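Rocha Court Residents' Association
Minutes of the meeting held on 13th February in the ground floor meeting room

Present: Rafail Kokkinos (chair), residents of 7 apartments, and the building manager from Andness. Apologies were received from apartments 12 and 31.

1. Minutes of the last meeting
Approved with one correction. Item 4 should read "rear stairwell," not "front stairwell."

2. Matters arising
The side gate has been rehung and now closes on its own. The key for the meter closet is still missing. Andness will have a new lock fitted and will hand out copies to those who need one.

The letter to the owner of the lot next door about the overhanging branches went out. No reply so far. Mr. Kokkinos will write again.

3. Heating
Residents on the top floor reported that radiators in the bedrooms stay lukewarm until midmorning. The building manager said the pump was serviced in August and no fault was found then. He will ask Skustance to come back and bleed the system from the top down. Apartment 38 asked that notice be given in writing this time and not by a note taped in the elevator, which had fallen off.

It was agreed to leave the timer settings alone until Skustance has been.

4. Bike storage
The racks are full. Several bikes have flat tires and have not been moved in a long while. Tags will be put on all bikes, and owners have 3 weeks to remove the tag. Anything still tagged after that goes into the locked store for a further month before it is given away.

A request for a second rack by the trash area was discussed. Two residents were against it because the collection crew needs the space to turn the bins. No decision – carried over to the next meeting.

5. Parking
The visitor space is being used overnight. Andness will repaint the lettering. Towing was raised and not supported.

6. Shared kitchen, ground floor
The cost of the kitchen work was presented. The Zavilero quote covers the sink, faucet, cabinet doors and one new light fixture. It does not cover flooring. The faucet will be a single lever model with a pull-out spray. Residents asked that the old cabinet handles be kept if they are in good shape, and the manager had no objection.

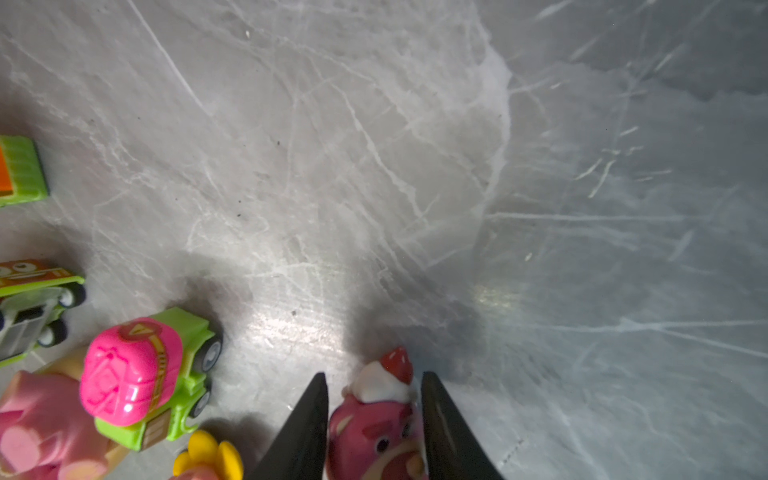

Care of surfaces in the shared rooms was discussed next, following complaints about rings and sticky patches left after parties. Whoever books a room is expected to wipe everything down before handing back the key. Gray marble patterning with white veins running every which way, and a shine on top of it, does not make specks and dust easy to spot at a glance, so people should wipe the whole surface and not only the parts that look dirty. Mild dish soap and a soft cloth are enough. No scouring pads. Andness will add a line about this to the booking form.

The booking deposit stays at $40. A proposal to raise it was voted down.

7. Finances
The balance of the social fund is $241. The spring cookout will be paid from this, with residents bringing their own drinks. Apartment 9 offered the use of a grill.

8. Any other business
Packages are being left in the lobby in front of the mailboxes. Residents are asked to pick them up the same day where possible.

The hallway light on the second floor flickers. Reported to Andness at the meeting.

Apartment 22 asked whether the laundry room could open an hour earlier. Apartment 21, which shares a wall with it, would prefer that it did not. Hours remain as they are.

Date of next meeting to be set by the chair once Skustance has confirmed its visit.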